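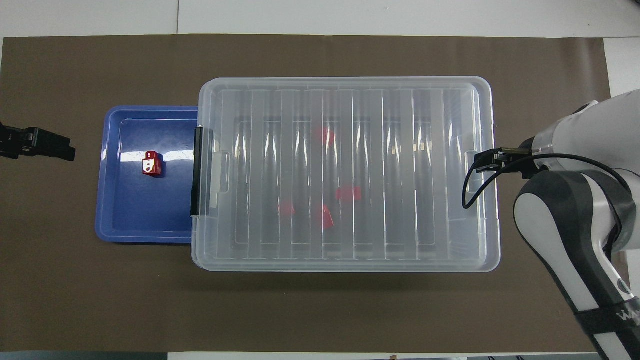

Fig. 4. Blue tray with a small red item, clear lid alongside.

Section 4: Adding Your Movie Library to Peltovel

Read this section before you point Peltovel at a folder. The quick card in the box says the library "builds itself." It does build something. Whether you end up with your movies under their right names depends on how you set up the folders first.

This guide was written for the living room player with the current Peltovel software and a Tanabe external drive attached. Other drives should work. Lirnano says all of them do, which is a bigger promise than we are willing to repeat.

4.1 Before you begin

You need:

The player, connected to your TV and already through the first-run screens in Section 2
A drive with your movie files on it
A computer for renaming files
A wired network connection for the first scan, if you can manage one

The scan will run over Wi-Fi. It will also stop partway when the signal drops and then tell you it finished. If you have to use Wi-Fi, do step 7 in part 4.3 with extra care.

NOTE: Peltovel plays files you already have. It does not download movies, and it does not unlock rentals or purchases from a store app. Some add-ons claim to do this. We have not seen one we would put on a player we wanted to keep.

4.2 Naming your files

Peltovel guesses the title of each movie from its file name. The Lirnano help page describes the guessing as smart. Treat it as a careful reader with no common sense.

1. Make one folder on the drive called Movies. Do not put TV shows in it.

2. Inside Movies, make one folder for each film. Name it with the title and the year of release, with the year in parentheses.

3. Put the movie file in its folder and give it the same name as the folder.

4. Delete the extra words that tend to collect in file names: picture size, sound format, the name of whoever made the file. Peltovel is supposed to ignore these. It ignores most of them.

5. For a movie split over two discs, add "part1" and "part2" to the end of the file names. Leave out the space. With a space, the second half shows up as a separate movie with a poster from some other film.

6. Move sample clips and trailers out of the folder. The setting called Skip Short Videos hides them from the menu, but they still get scanned and can still steal the title.

NOTE: The year matters more than you would expect. Remakes often share a title with the original, and without a year Peltovel picks whichever one its database lists first. You will get the wrong cast, the wrong plot summary, and the wrong age rating. If you use the parental lock, that last one is a real problem. See 4.6.

4.3 Running the first scan

1. Turn the player off. Plug the drive into the rear USB port. The front port is fine for playing one file, but it can lose power during a long scan.

2. Turn the player on and wait for the home screen. Wait for the drive icon too, which takes longer.

3. Go to Settings, then Library, then Add Folder.

4. Choose the Movies folder itself. If you choose the whole drive, Peltovel will list every video on it, including anything from your phone backup.

5. Set the library type to Movies. Do not leave it on Automatic. Automatic reads the first few folders and applies what it finds there to all the rest.

6. Select Scan Now. Our test library held 613 files and was left to run overnight. The on-screen timer promised 35 minutes when we started it and was still promising 35 minutes when we went to bed. Do not plan your evening by it.

7. When the screen says Scan Complete, open Library Report and compare the number of titles with the number of folders on your drive. Do not skip this. Scan Complete means the scan stopped, and a lost connection counts as stopping.

8. If the numbers do not match, select Scan Missing. Avoid Rescan All, which throws out any corrections you have made by hand.

CAUTION: Do not unplug the drive while the light on the player is blinking. The menu has a Safe Remove command, but the player sometimes accepts it while it is still writing artwork. Go by the light.

4.4 Fixing wrong matches

Some of your movies will be matched wrong. Older films, foreign films, and anything with a one-word title are the usual victims. The first number in Library Report is called Confidence, and we can't find anything it is good for. Movies with a high score were wrong in our test and movies with a low score were right.

1. Highlight the movie and press the menu button on the remote.

2. Choose Fix Match.

3. Type the title. If the list is long, add the year.

4. Pick the right entry. Read the cast list and not just the poster, as posters get reused.

5. Select Lock Match. Without the lock, Peltovel may go back to its first idea the next time it scans.

If the movie isn't in the list at all, choose Enter by Hand. You can add a title, a year, and a short summary. You can add a poster from the drive if the picture file is called poster and sits in the same folder as the movie.

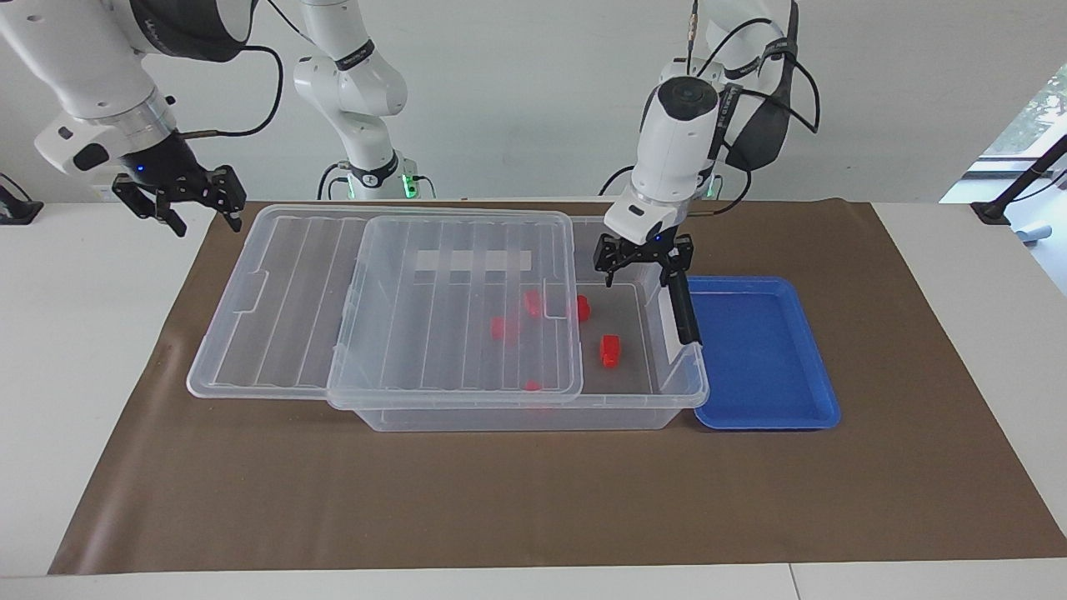 Home movies should go in their own library, with the type set to Other Video. Peltovel will not try to match anything in that library, so a birthday party won't come back labeled as a thriller. The trade-off is that Other Video has no sort by year and no resume point in the version we used. Lirnano lists the resume point as coming soon. It was also coming soon in the last edition of this guide.

4.5 Subtitles

Peltovel comes with the Sondetti subtitle add-on turned off. You can turn it on in Settings, then Add-ons. It looks for subtitles that match your file and saves them next to the movie.

1. Turn on Sondetti and choose one language. You can choose more, but each one makes the search longer and the results pile up in the subtitle menu with no language shown beside them.

2. Set Search to Ask First. On the Always setting it fetches subtitles for every movie you own, including ones in your own language.

3. Start a movie, press the subtitle button, and choose Find.

4. Let the movie play through a stretch of talking. If the words come early or late, open Timing and move the slider a little at a time.

5. If the words start out right and then drift, the subtitles were made for a different cut. The slider can't fix that. Choose Find again and try another result.

NOTE: The star ratings next to each result are votes on the subtitle file, and they say nothing about whether it fits your copy of the movie. A five-star file for the wrong cut is still useless to you.

If your file already has subtitles inside it, try those first. They appear in the menu as Built In. Some built-in subtitles are pictures of words instead of text. Peltovel can show them but can't change their size or color, whatever the settings screen lets you pick.

4.6 Parental lock

The lock works from the age rating in the movie's match. A wrong match has a wrong rating, and a movie with no match has no rating. Out of the box, Peltovel treats movies with no rating as suitable for everyone. We think this is backward.

1. Go to Settings, then Family.

2. Set a PIN. Don't use the four digits shown as a sample on the screen.

3. Change Unrated Titles from Allow to Block.

4. Go to the home screen and try to play a movie that should be blocked. Then try to play it from the Folders view. In older software the lock covered the library and left Folders wide open.

5. If Folders is open, turn it off under Settings, then Display, or update the software.

CAUTION: The lock does not apply to the phone app until you sign out of the app and back in.

4.7 If something goes wrong

The drive icon does not appear.
Try another cable before anything else. Then check the drive on a computer. If the computer reads it and the player doesn't, the format may be the cause. Changing the format erases the drive, so copy your files somewhere else first.

The player shows error 429.
The online database has turned away your requests for the moment. The help page tells you to restart the player. Restarting made no difference for us. Waiting did. Leave it alone for a while and then select Scan Missing.

Movies play with sound but no picture.
Turn off Match Frame Rate in Settings, then Video. If the picture comes back, your TV doesn't like the switch. You can leave the setting off for good.

Movies stop and start over the network.
The setting called Turbo Buffer can be set from 1 to 8. We saw no difference between the two ends except that 8 takes longer to begin playing. Move the player to a wired connection or plug the drive straight in.

The same movie appears twice.
Look for two copies on the drive before you blame the software. If there is only one, open Library Report, choose Duplicates, and select Merge. Do not select Clean Up, as it deletes the file as well as the entry and asks you only once.

For backing up your corrections and moving the library to a new drive, go to Section 5.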